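Kalla Home Kefir: your questions answered

We send out a good many little parcels of kefir grains from Gretden every month, and the same questions come back to us by letter, by email and over the counter at the shop. This page gathers up the ones we hear most. Do have a read before you write, but if your question isn't here, please write anyway. We like hearing from you, and we answer everything in the end, even if it takes us a day or two in the busy months.

What exactly am I getting in the parcel?

A small sealed pouch of live milk kefir grains in a splash of milk, a square of muslin, and a folded sheet of instructions which says much of what is said here, only in smaller print. The grains are soft, rubbery and a bit like cauliflower to look at. They are a living mixture of bacteria and yeasts, and have nothing to do with wheat or any other cereal in spite of the name.

The pouch has puffed up in the post. Has it gone off?

No, that's only the grains breathing out, as it were. They carry on making gas in the dark and a swollen pouch is a good sign. Open it over the sink, though! One of ours once went all over a clean shirt, and we have been careful ever since.

How much milk do I start with?

Less than you think. A teaspoon of grains will manage a small cup of milk on the first go. They have had a tiring journey and will be slow for the first few batches, so expect thin, rather yeasty kefir to begin with. Most people pour the first two away or put them in scones. By the end of the first week or so you can begin adding more milk, a little at a time, and you'll find the grains soon let you know what they can cope with.

Which milk is best?

Whole cow's milk from any ordinary shop is what our own grains are raised on, and it is what we'd suggest until you've got the hang of things. Goat's milk works very nicely and gives a thinner, sharper drink. Semi-skimmed is fine. Skimmed works too but we find it a bit sad. Long-life milk will do in a pinch. Lactose-free milk is unreliable, and we've had mixed reports from customers who have tried it.

Can I use oat or soya or coconut milk?

You can, for a batch here and there, but the grains need animal milk to feed on and will dwindle without it. Those who want a dairy-free drink generally keep the grains in ordinary milk and rinse them before giving them a holiday in coconut.

How long should I leave it?

A day, give or take, at a comfortable room temperature. In a warm kitchen in July it may be ready by bedtime, and in November you may be waiting until the following evening. Tilt the jar gently. If the milk moves as one soft mass, it's ready to strain. If you can see clear yellowish whey underneath, it has gone a bit far, but it is perfectly usable, just sour. Give it a good stir.

Do I have to avoid metal?

A stainless steel sieve is fine and we use one ourselves. Keep away from aluminium and copper, and don't store the grains in anything that might rust.

What should I keep the finished kefir in?

Glass, for choice, and we sell the Yensuk flip-top in two sizes if you haven't a spare jam jar to your name. Leave some room whatever you use, as kefir goes on fizzing quietly in the fridge.
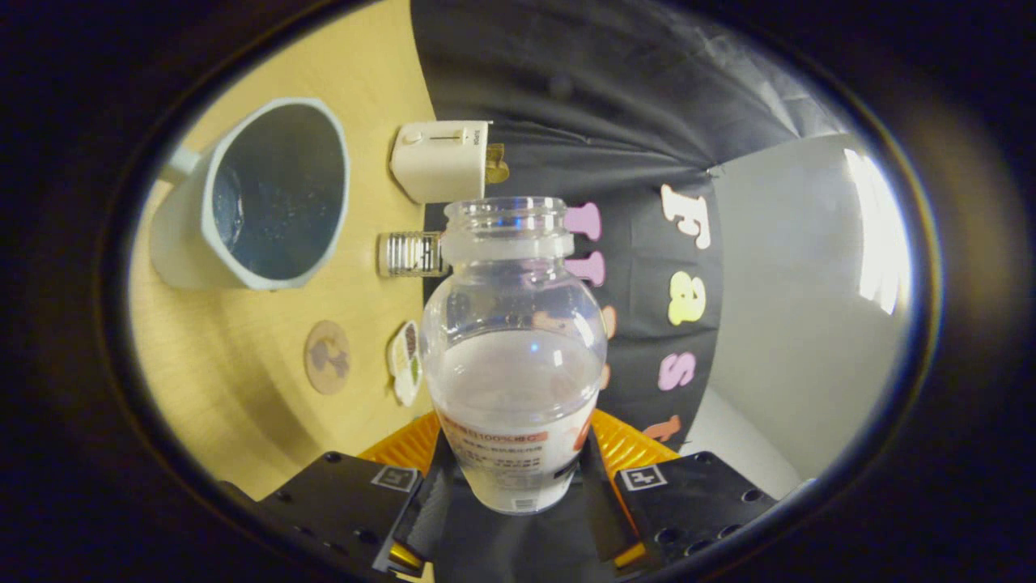
Kefir isn't fussy about looks, and plenty of our customers carry theirs about in whatever has come out of the recycling. A clear plastic bottle with a wide threaded neck is easy to fill without a funnel, and it lets you see the level at a glance; something cloudy and milky-white coming about halfway up leaves lots of space for the gas. Wash it well, don't use boiling water on thin plastic, and do put your own label on, or somebody in the house will pour it in their tea.

Can I go on holiday?

Of course you can. Put the grains in fresh milk in the fridge with a loose lid and they will doze for a fortnight without complaint. For longer trips, rinse them in milk, pat them dry and freeze them. They'll be sulky for a few days after thawing.

My grains are multiplying. What do I do with them all?

Give them away, if you can find takers. Failing that, hens love them, and they go happily on the compost.

How much does postage cost?

A standard parcel goes for 131 pence. Parcels of bottles are priced by weight at the checkout. Orders in by 1800 go out the next working morning.

What do you do with my address?

We use it to post your parcel. Our mailing list is looked after through Privico, and there is a link at the foot of every newsletter if you would like to come off it.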